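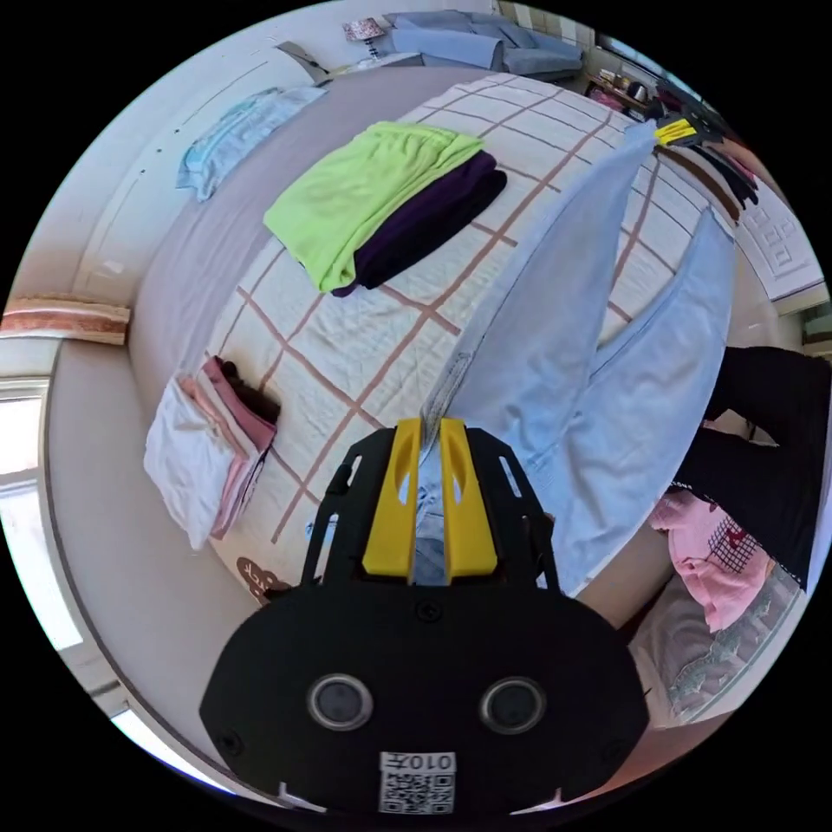 The Hesiline hand-held grippers in use on a pair of light blue trousers.

Report on a visit to the Celumton demonstration house
December 1, 2021

The Vommont Institute for Home Automation is reviewing equipment for its household tasks program. As part of that review, a delegation visited the demonstration house that Celumton maintains for prospective customers of its Hesiline kit. The delegation was led by Fadwa Ragab and included Genji Honda and Mounir Lahlou. It was received by Josée Pelletier, who is responsible for customer programs at Celumton.

The Hesiline kit is sold as a means of recording household work by hand, so that the recordings may later be used to train a robot arm. The operator holds a gripper in each hand and carries out the task at a normal pace. Each gripper has two yellow fingers on a black body, with a printed code on the housing by which the left and right units are registered in the software.

After a short welcome, the delegation was taken to the bedroom, where clothing was handled on a full-size bed. Ms. Pelletier explained that Celumton prefers furnished rooms for its demonstrations. The bed has a patterned cover and folded clothes are kept on it during the work, as they would be in many homes. Mr. Honda considered this a fair test, and noted that two other suppliers on our list had shown their products only on a plain table.

Members of the delegation were then invited to try the grippers. Picking up a single layer of thin cloth took some practice. Denim was easier at the waistband than at the hem, where the seam is thick and the fingers must be opened wider.
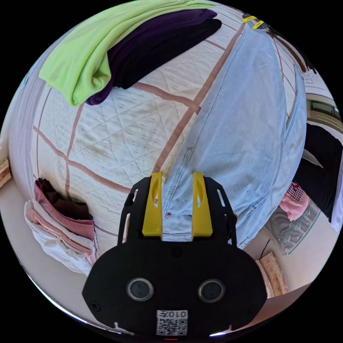
Terms of the offer

The kit under review consists of two grippers, a charging stand, a carrying case and one year of software updates. Celumton also offers a recording service in which its own operators work from a task list supplied by the customer. The smallest order for this service is 300 recordings. A sample set of 344 recordings, all of them of clothing and household linen, was made available to the Institute without charge and will be examined by Mr. Lahlou.

Training is provided by Abou Zeid, the firm that also handles repairs. The course lasts 6 hours and is given at the customer's site. Chaimae Benjelloun of Abou Zeid attended part of the visit and answered questions on maintenance. The finger pads are regarded as wearing parts and can be replaced with an ordinary screwdriver.

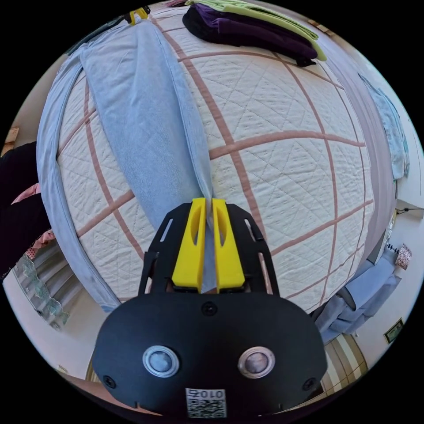

Who owns the recordings made under the service?

The customer owns them in full once the invoice has been paid, and Celumton keeps a copy for 33 days in case a file must be sent again.

The delegation raised two concerns. The first is operator fatigue. Ms. Ragab used both grippers for most of a session and reported strain in the wrists — a matter the printed guide mentions only briefly. The second concerns the review software, which presents the left and right recordings on separate pages. Comparing the two hands during a fold therefore requires a good deal of switching back and forth.

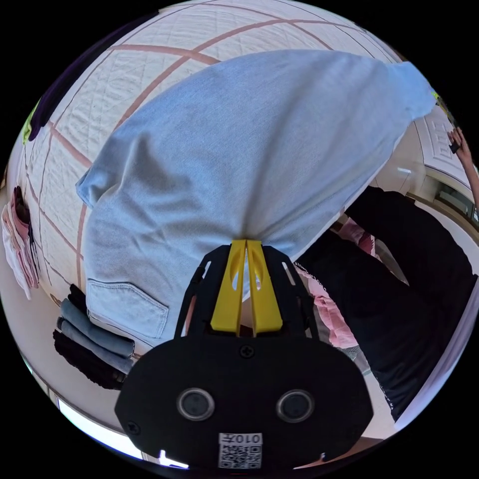

Ms. Pelletier stated that a combined page is planned, although she could not give a release date. The delegation asked that this be confirmed in writing before any order is placed. It also requested a separate price for spare finger pads, which are not listed in the present quotation.

Mr. Lahlou will report on the sample set at the next program meeting. Until then, the Institute will keep the Hesiline kit on its list of products under review. The delegation thanks Celumton and Abou Zeid for their courtesy during the visit.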